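Kobori Court Residents' Association
Minutes of the April general meeting
Held in the ground floor common room, 7.00 pm

Present: residents or owners from nine units, plus the building manager from Pretari. Apologies were received from units 4 and 11. The chair opened the meeting at 7.05 pm, once the extra chairs had been brought down from the landing.

1. Minutes of the previous meeting

The minutes of the February meeting were accepted with one correction. Under Parking, "the visitor bay beside the bins" should read "the visitor bay beside the bike shelter". The bay beside the bins belongs to unit 7 and has never been a visitor bay.

2. Matters arising

The front door closer has been adjusted. Unit 2 reported that the door still slams on windy nights. Pretari will ask the locksmith to come back, and it was agreed the association should not pay a second call-out fee for the same job.

The gutter over the east stairs has been cleared. The downpipe at the bottom has a split seam and will be added to the winter maintenance list.

The lost parcel from March was found in the meter cupboard. Couriers are to be told again to leave parcels on the shelf inside the front door.

3. Water supply and hot water

Pretari reported on the hot water plant. The service contractor, Cliltano, inspected it in March and found the circulating pump worn but still within limits. A replacement has been quoted and the quote was passed around. Several residents said hot water is slow to reach the top floor in the mornings, and unit 12 has been running the kitchen tap for some minutes before it warms up. Cliltano believes this is a balancing problem in the return line and can look at it on the same visit.

There was some discussion about whether to wait until the new financial year. The meeting preferred to get it done before the cold weather.

Moved that the pump be replaced and the return line balanced, at the quoted price. Carried, 9 votes to nil.

The water will be off for part of one working day. Pretari is to give written notice under each door, as not everyone reads the email list.

4. Kitchen refits

The meeting discussed the refits and the proposal received from Protora. Owners may choose from the standard layouts or put in their own, so long as the plumbing stays on the existing wall. Unit 5 asked if the taps could be moved to the side wall. Pretari advised that this would mean opening the riser and would need separate approval.

The standard layouts have a grey countertop and a white sink. Two owners would prefer a darker sink. Protora will be asked for a price on both colours. Unit 9 asked for more draining space, as a full-sized dish rack takes up a fair bit of the bench in the smaller units. No decision was needed from the association on this.

Work hours were set at 9 am to 4 pm, weekdays only. Old cabinets and rubble are not to be left in the hallway overnight — this caused complaints during the last round of bathroom work. Owners are responsible for the behaviour of their own tradespeople.
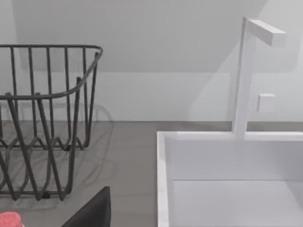
5. Garden and common areas

The lemon tree near the clothesline has gall wasp again. Unit 3 offered to prune it and will bag the cuttings for the rubbish, not the green bin. The hose reel leaks at the wall and needs a new washer.

Unit 10 asked for permission to put two planter boxes on the landing. The meeting was in favour provided the full width of the stairs is kept clear. One owner was against and asked for this to be noted.

6. Bins

The recycling is being contaminated with soft plastics. The council has left a warning sticker on one bin and may refuse to empty it next time. A new sign will go up in the bin area. Unit 1 has done the bin roster since last winter and would like someone else to take it over. Unit 8 agreed to do it until the spring.

7. Other business

The key to the roof access hatch is missing from the key safe. Anyone who has it is asked to return it to Pretari. If it does not turn up by the end of the month, the lock will be changed.

A resident asked about dogs in the common room. The by-laws allow them on a lead — no change was proposed.

8. Next meeting

June, same room, 7.00 pm. Items for the agenda should reach Pretari two weeks before.

The meeting closed at 8.20 pm.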